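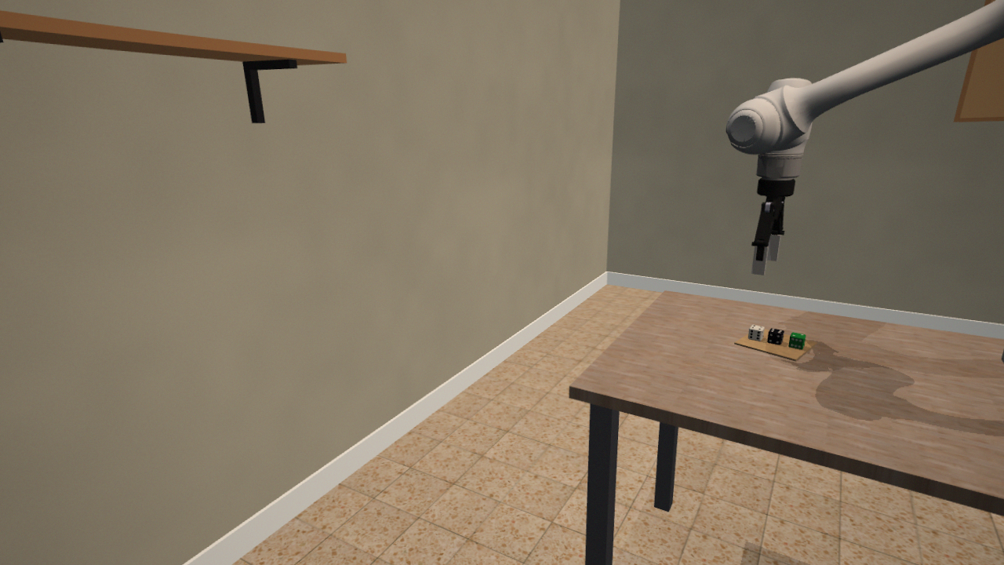
The dice job, gripper parked high over the table.

Sim day again, and I spent most of it on the start-of-run rules with Kiri. She wants one page. I had 7 rules by lunch and she crossed one out, so 6 it is (I'm still a bit sore about it!). The first is hers and I like it: gripper well clear of the table before anyone logs a start. Ewan says that's fussy in a simulator, where you can't break anything, but the habits go with you to the real cell at Treloar, don't they? 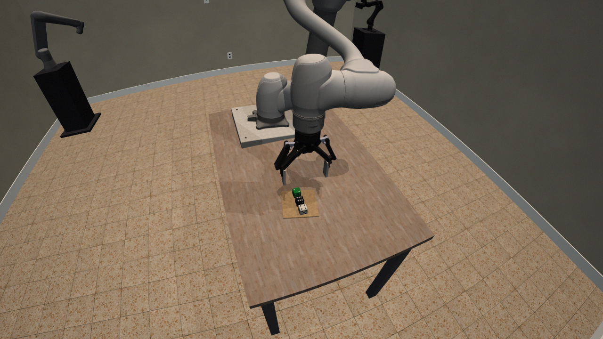 Same dice from the other side, fingers wide open.

I got my way on rule four - look from a second view before you sign. Tayla had written down the colour order as white, black, green and Kane had green, black, white, and they were both right, just reading from different ends. Ten minutes of bickering over three dice. So now the order gets written with the view next to it.
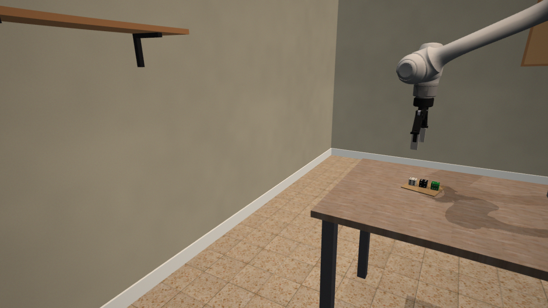
White, black, green from the shelf side.

Still no wording for when to abandon a run. Kiri wants "any doubt, stop" and I want something you can check. Ebony has the draft till morning. Tea, then bed.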